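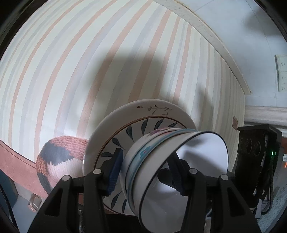 A white ceramic bowl.

Learning to cook for one

29 October 2020

When I moved out of my mother's house in June, I thought that I knew how to cook. I had cooked for six people since I was a teenager. But cooking for one person is another skill, and I am still learning it.

My first mistake was rice. I made the same pot as always, and I ate it for four days. On the fifth day I called my aunt, Jucélia Bragança, who has lived alone for 19 years. She laughed for a long time, and then she told me to buy a small pot and a kitchen scale. I did it the same afternoon.

Now I weigh the dry beans too: 300 grams, soaked in the night, cooked with bay leaf and one onion. It gives me two dinners and one portion for the freezer. I write the date on the lid with a marker, because frozen beans and frozen soup look very similar in winter light – I have already eaten beans for dessert, thinking they were stewed plums.

Shopping was also difficult. The supermarket wants me to buy a whole cabbage. At Miranda, the little grocery near my bus stop, the lady cuts it in half if I ask. Half a cabbage is still a lot of cabbage. I fry one part with garlic, and the rest goes raw with lemon and salt.

My friend Valquíria Trindade asked me if it is not sad to set the table only for myself. Some evenings it is, a little. I tried to eat standing near the stove and I liked it much less, so I went back to the table, with a napkin and the radio on low.

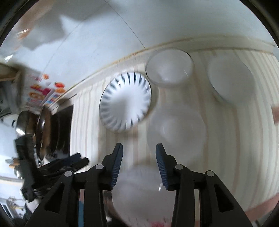 What I eat when I am tired

Two eggs, beaten with a spoon of milk and black pepper. I cook them slowly in butter and put them on toast. If there is a tomato, I slice it and add some salt.

On the very bad days I eat oatmeal with banana for dinner, and I do not feel guilty. My mother does not know this – please do not tell her.

Next week I want to try a small fish stew. If you have a recipe for one person that does not use half a can of something, write it to me in the comments.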